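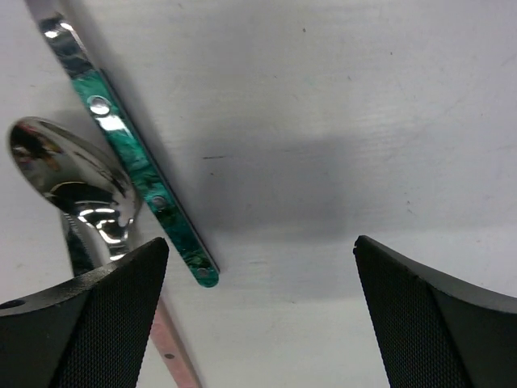 Section 3: Looking After Your Riveted-Handle Flatware

Welcome to the part of the guide we enjoyed writing most! Your Garnport Eton set is meant to be used every day (please don't save it for guests), and with a little routine it will stay bright for years. This section covers unpacking, the first wash, everyday washing, drying, storing, and what to do when a handle starts to look tired. If you own the older Szalai pattern, the steps are the same except where a note says otherwise.

3.1 Before first use

1. Clear a table or counter and wipe it down. A plain, pale surface is best, as you'll spot dust and any missing pieces right away.
2. Take the pieces out of the sleeve one at a time, holding each by the handle. Slide the knives out last.
3. Lay everything flat in a single layer and check it against the packing card. The full Eton set has 24 pieces.
4. Look along each handle. You should see a swirled pattern running from the metal end to the rounded tip. No two handles match exactly, and that's the beauty of them! The color is mixed before the handle is shaped, so one spoon may be nearly all emerald while its neighbor leans toward deep teal.
5. Run a fingertip over the rivets. There are 3 on every full-size handle, and they should feel level with the surface.

Note: Dark streaks in the green are part of the pattern. A crack feels rough under a fingernail; a streak doesn't.

Caution: If a rivet stands proud or moves when you press it, set that piece aside and don't wash it. Write to Katalin Hegedűs at the service desk and she will send a replacement.

3.2 First wash

1. Fill a bowl with warm water and add a small squirt of dish soap.
2. Wash each piece with a soft cloth, going over the bowl of the spoon or the tines of the fork twice. There's a thin film of polishing wax left from finishing, and it takes a second pass to lift.
3. Rinse under running water.
4. Dry right away with a clean cotton towel.

You'll notice the shine jump once the wax is gone. Spoon bowls show it most (expect to see your whole kitchen upside down in there).

3.3 Everyday washing

1. Rinse off food soon after the meal, especially egg, mustard, vinegar dressing and anything salty.
2. Wash by hand in warm water, up to 70 degrees Fahrenheit hotter than the tap's cold setting is plenty for greasy plates but more than these handles need. Comfortable for your hands is right for the handles.
3. Use the soft side of the sponge only.
4. Wipe along the seam where metal meets handle. Crumbs love that spot, and an old soft toothbrush gets them out beautifully.

Caution: Do not soak. Leaving the handles under water overnight can dull the color and loosen the rivets.

Caution: Do not put the set in the dishwasher. The Szalai pattern, with its all-metal handles, may go in the cutlery basket on a gentle cycle.

3.4 Drying and polishing

1. Dry the metal end first, then the handle, then press the towel briefly over each rivet.
2. Leave the pieces side by side on a dry towel before they go in the drawer. Half an hour does it.
3. For water spots, dampen a cloth with white vinegar, wipe the metal only, rinse and dry.
4. For a real sparkle, rub the spoon bowls in small circles with a dry microfiber cloth. Start at the center and work out to the rim.

Note: Sang Lâm, who shaped the first Eton handles, recommends a drop of food-safe mineral oil on each handle every January. Rub it in, wait ten minutes and buff it off. It brings the green right back up!

3.5 Storing

1. Line the drawer with felt or a thin cork mat.
2. Nest spoons with spoons and forks with forks, all handles pointing the same way.
3. Keep knives in their own slot, edges down.
4. For long storage, use the Zelivar roll (sold separately, part number 93). Slip one piece into each pocket, roll loosely and tie.

Caution: Keep rubber bands away from the metal. They can leave gray marks that take a lot of rubbing to remove.

3.6 Quick fixes

Handle looks cloudy: wash, dry fully and apply mineral oil as in 3.4.

Fine scratches on the spoon bowl: normal with daily use. They soften into an even glow over time. Skip scouring powder.

Brown speck on the metal: usually a mineral deposit. Make a paste of baking soda and water, rub gently with a fingertip, then rinse.

Green handle feels sticky: too much oil. Wash once in soapy water and dry.

Serving pieces, including the ladle and the cake server, are covered in Section 4.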